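# Werkden Flultum hand-held gripper 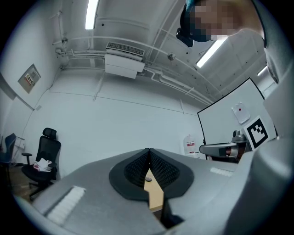
*View from the Flultum's own camera, finger pads closed to a narrow gap over a small grey part on the tabletop.*

The Flultum is a hand-held gripper for recording manipulation tasks by demonstration. The operator carries it to the part, closes the fingers and completes the task; camera video and finger opening are logged against one clock. Recordings can be replayed on any arm fitted with the matching Prostholm end effector, which has the same finger geometry and camera position.

## Construction

- Two opposed black finger pads, each with a recessed textured inner area and a smooth rim
- Pale grey body, with a white ribbed strip on either side of the fingers
- Wide-angle camera behind the fingers. Walls and ceiling normally fall within view and are used for tracking, so do not crop before pose estimation
- Weight 548 g without cable

## Recording

1. Start the logger and wait for the steady tone.
2. Open and close the fingers fully, 2 times. The logger takes its end stops from this.
3. Perform the task at working speed. Pauses are kept in the log and will be replayed as pauses.
4. Release the part, withdraw, and stop the logger.

For small parts, approach from above and keep the part between the pads until contact. Some 24 demonstrations are enough for a single pick from a fixed table position. Varied start positions need more – see the application note by Vilja Saarela and Lautaro Medina.

Faces are pixelated on export by default. The setting is stored per project.

## Remote control

The same unit can drive a Prostholm arm live. Hand motion is scaled 1:1 unless changed in the session file. Releasing the enable switch holds the arm in position – it does not open the fingers.

## Ordering

Supplied with cable, spare pads and logger license. Pads are sold in pairs and should be replaced together. Integration questions go to Clodagh Daly at Werkden; orders for Ireland are handled by Ó Flaithearta.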